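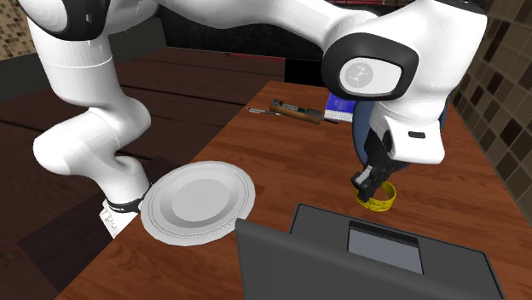

Flornatero table cell: README for the simulated set

Hello, and thanks for downloading. I'm the one who looks after the simulated table cell at Cotham, and these are my notes on how it's put together and what to do when it misbehaves. I wrote the first version in November and have patched it ever since, so some bits are better than others.

What's in the download

There are 277 episodes, all rendered, all with one arm at one table. The yellow ring is the thing to pick up in most of them. Everything else on the table (the plate, the laptop, the blue book or box, and so on) is there to get in the way. Each episode has its own folder with the rendered pictures, the joint angles, the gripper opening and a short text file saying which layout was loaded.

Setting up the cell

Load the room first, then the table, then the arm. If you load the arm before the table it starts life a little too low and the base sinks into the wood, and I lost a whole afternoon to that one! The base belongs right at the edge of the tabletop. Check the height by eye once it's in, from low down and side on.

Next, the home pose. Ours is folded well up and back so the forearm clears the wall tiles. Please don't borrow the home pose from the Bidville cell – that one has no wall, and the elbow goes straight through ours on the first move.

Loose objects go in last. Let them settle for 1,000 steps before you touch anything. The ring is the fussy one, as it's a light, open band and likes to creep if you start too soon.

Looking after the gripper

Most of my upkeep goes here. The fingers need their own contact settings, kept apart from the rest of the arm, and they're in gripper_contact.txt. If the ring shoots off sideways when the fingers close, the grip force is too high. If it slides out on the lift, the friction has probably gone back to the default, and that happens every time somebody re-imports the arm model. I now keep a spare copy of the file next to the original. Do the same.

Come down on the rim slowly, with the gripper tilted a bit. Straight down works too, but the wrist ends up very close to the laptop lid in a few layouts and I've had it clip the top edge.

Known faults

Layout seed 433 puts the plate hard up against the base collar and the two shapes overlap slightly. The plate buzzes. I've left it in, but skip it if you care about contact forces.

The wrist camera drifts after a reset unless you reset the arm twice. Yes, twice. I did look for the cause and gave up.

Shadows under the long upper link flicker on older graphics cards. Only the pictures suffer, the joint data is fine.

Repairing a broken layout

Delete the settled state, reload from the seed and let it settle again. If an object is still halfway into the table, lift it by about 2 millimetres in the layout file and try once more. Don't fix things by dragging them in the viewer – the change doesn't get saved and you'll be back where you started next time.

Changes

14 August 2019: new gripper contact file, home pose raised, the old Espinoza lighting taken out as it made the table look orange all over.

Still to do: a proper collision shape for the ring. At the moment it's built from flat pieces and you can feel the joins when it rolls.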